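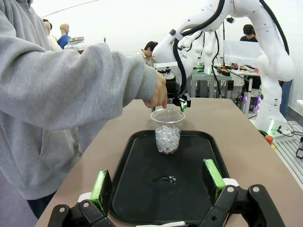

Figure 1. Wrist view: a hand on the rim of a cup of crushed ice, with the other arm's gripper coming in from above.

Unit 4: Grasping transparent objects near people

Reading before lab: the Pullport controller notes, sections on force limits and stop states. Sofia Brandão has the printed copies.

A clear cup is hard for a depth camera. Light passes through the wall, so the depth image often shows the tray or the table where the plastic should be. Ice helps a little, but its bright edges produce scattered points. If you fit a cylinder straight to those points, it will usually come out too narrow.

The perception node in Zultano works in this order:

Segment the cup in the color image.
Fit an ellipse to the rim.
Take the height of the support plane from the depth image.
Combine the two to get a cup pose and a radius.

The support plane matters more than students expect. In Figure 1 the cup stands on a black tray with a raised lip, and there is a small glossy puddle on it. Dark and shiny surfaces both lose depth returns. Fit the plane to the tan tabletop and add the tray thickness as a known offset.

Hands

A hand on the rim hides part of the ellipse and takes up space the planner might want. The hand mask is grown by 28 pixels before grasp candidates are scored. Any candidate whose finger path crosses the grown mask is dropped. If none are left, the planner returns WAIT and the arm holds its pose. Do not shrink the mask to get more grasps – change the approach angle.

Control

The approach has 2 phases. The first is position controlled and ends above the rim. The second closes the fingers under a force limit, because a thin cup bends well before it slips. Log finger width and motor current together. A width that keeps dropping at steady current means the wall is giving way.

For the lab

Work in pairs. Replay the Baptista log first, then write the function that rejects candidates near the hand. Plot the fitted rim over the color image for every frame where the planner returned WAIT, and write a sentence on each saying whether you agree with it.

Send questions on the planner to Kenji Whitfield and on the logs to Raquel Godinho. Code goes in your group folder by 4 p.m. on lab day.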